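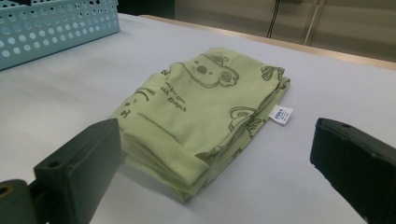

A folded baby garment in pale green knit, printed with a koala face and other animals in dark line drawing.

Folding of baby clothes

The folding of baby clothes is the household task of turning small washed garments into flat, stackable bundles for a drawer, shelf or suitcase. It follows much the same steps as folding for adults, though the pieces are so small, and so often made of soft, stretchy knit, that many families end up with a method all their own.

Method

A one-piece suit is usually laid face down and smoothed with the palm of the hand. The sleeves are brought in across the back, the legs are folded up over them, and the whole is then doubled once more into a rough rectangle. Ribbed cuffs are thicker than the cloth beside them and tend to stand up a little in the finished stack – some folders tuck them inside, while others happily leave them showing. Knit cotton creases easily and springs open again, so a perfectly square edge is seldom expected.

Prints

Animals are a long-standing favorite on baby knits, often drawn in a single dark color on a pale ground. A print that runs all over the cloth will show up on a folded piece at every angle, with faces half hidden by a fold and lettering turned upside down. Where the drawer is packed upright, many parents like to leave one large face on the outside, which makes a favorite suit easy to find at three in the morning.

Regional customs

In Prondgate, outgrown clothes are folded and handed on to neighbors each February, tied in bundles with cotton tape. The Prasten household museum keeps 613 pieces of infant clothing, most of them stored flat between sheets of tissue – a few of the oldest knits are rolled, to spare them a hard crease.

See also: Swaddling; Layette; Laundry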